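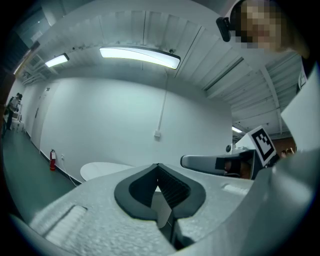 ## Unit 2: Reading a contour map

Bring the Brindska sheet, a soft pencil and a ruler. Tracing paper is in the map drawer.

A contour line joins points of equal height. On the Brindska sheet the interval is 16 metres, and every fifth line is drawn thicker. Heights are printed so that the top of each number points uphill.

**Slope**

Lines close together mean steep ground. Lines far apart mean gentle ground. To work out a gradient:

1. Measure the distance between two points on the map and convert it to metres.
2. Find the difference in height.
3. Divide the height by the distance.

Worked case: the path from the ford to Petska farm climbs two intervals over 200 metres. That is 32 divided by 200, or 0.16, usually written as 16 per cent.

**Valleys and spurs**

Both show as V shapes. In a valley the V points uphill, often with a stream in it. On a spur it points downhill. Check the printed heights before deciding, as the two are easily mixed up on the Darkach side, where the streams are dry in May and not all of them are marked.

**Spot heights**

A dot with a number gives an exact height. Darkach summit is 608 metres. It falls on a contour, but most spot heights do not.

**Before the next class**

- Draw a cross-section from Petska farm to Darkach summit. State the vertical scale.
- Mark the steepest part of the route and give its gradient.
- Read the section on map symbols in the unit booklet.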